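Home | Paper & Wrap | Tapes | Table Covers | Contact

Misby Kraft Table Roll

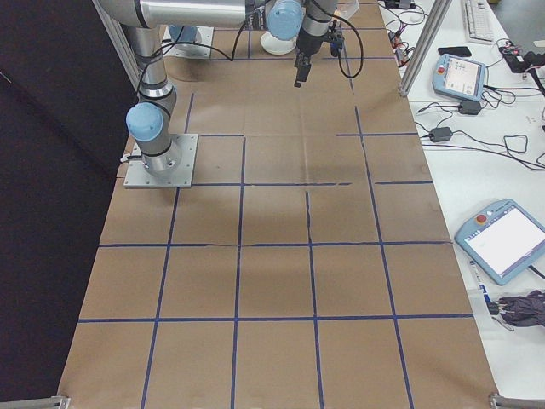
I started selling the Misby roll in August, after going through three cheaper papers that tore if you so much as looked at them with a pair of scissors. It's heavy brown kraft, 46 inches wide and 300 feet long, and it takes crayon, marker and poster paint without bleeding through to the table. Tape sticks nicely too – dark blue strips show up great on the brown if you want to mark off squares so every kid gets a spot. It will crease a little and pick up smudges, and I kind of like it that way!

The roll is heavy, so I ship it in its own box. My friend Ita Ó Néill hangs hers on a Cendix wall bracket (sold separately, and you'll need 2 screws that suit your wall). Mine just lives under the bench.

Cut it a few inches long at each end and tuck the extra under. Leftover pieces make good wrapping paper, by the way.

Item 405

Filed under: Craft Tables, Kraft Paper, Party Supplies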